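We got to the Plinby open day in April a little before ten and went straight to the gripper booths at the back of the hall. Trarketel had two arms on one rail, both with black grippers and a small camera on each wrist. The job was letter blocks, with the word to spell written on a whiteboard. Gaétan Nguyen let us swap the finger pads between tries. The soft pads held a block better, but the stiff ones set it down straighter. He quoted 4000 for the pair without controllers, and 60 for spare pads. Latham's arm across the aisle was quicker and much louder. We would order the stiff pads first.

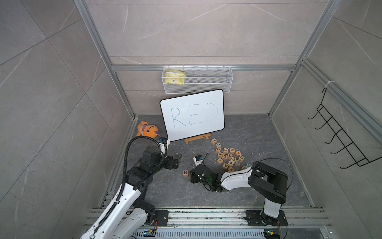 Markos Alexiou wrote back that he would still take the soft pads, as his stiff ones chipped the paint on small parts.

Contact | Copyright Spanos | Back to top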